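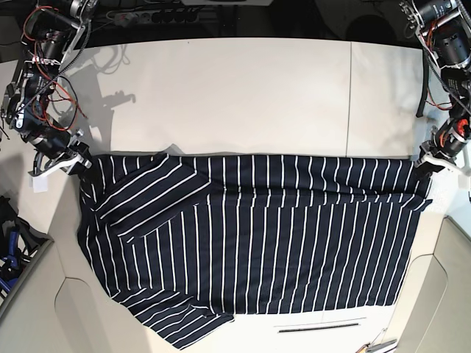
So I finally have a result I'm willing to write down. Since September I've been trying to get the two-arm policy to fold shirts, and the part that kept failing was never the fold. It was the bit before it, where both grippers have to find a corner and pull the top edge straight.

My first version (I called it Cropper, don't ask) learned everything in one go from 299 teleoperated demos. It did fine if the shirt started out nearly flat. Give it a sleeve folded over the body and it would grab the sleeve, decide that was a corner, and carry on very confidently with the wrong plan!

Fadi Farah, who sits across from me here in Rarkinville, suggested splitting the job in two. One small model only picks the grasp points, and then the main policy takes over once both grippers are closed on cloth. I grumbled for a week because it meant relabeling all the demos by hand, and then I did it anyway. The new setup is called Ustier and it trains for 3,000 steps on top of the old weights – short enough that I can start a run at lunch and poke at it before I go home.
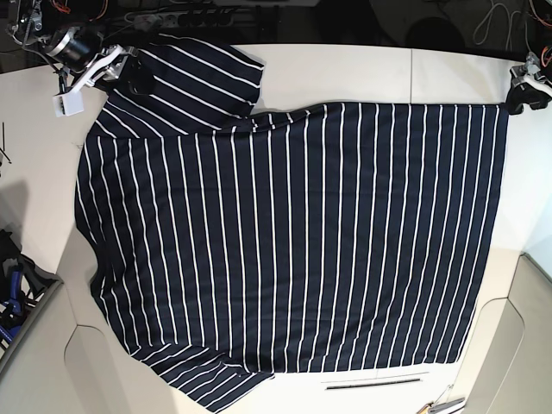 Stripes are a mixed blessing, by the way. On a plain shirt the model has very little to tell it which way a layer is running, and on a striped one the direction changes wherever the cloth doubles over. Great for spotting a flap. Less great when the fabric is crumpled and the lines go every which way, and the grasp picker starts seeing edges in the middle of a sleeve.

Anyway, numbers. I ran 52 trials with each version, same starting piles, and Ustier missed a corner in only 3 of them. Cropper was bad enough that I stopped writing down the reasons. I still want to try it on Noneo, our older rig with the sloppier grippers, before I get too pleased with myself. Towels after that, I think.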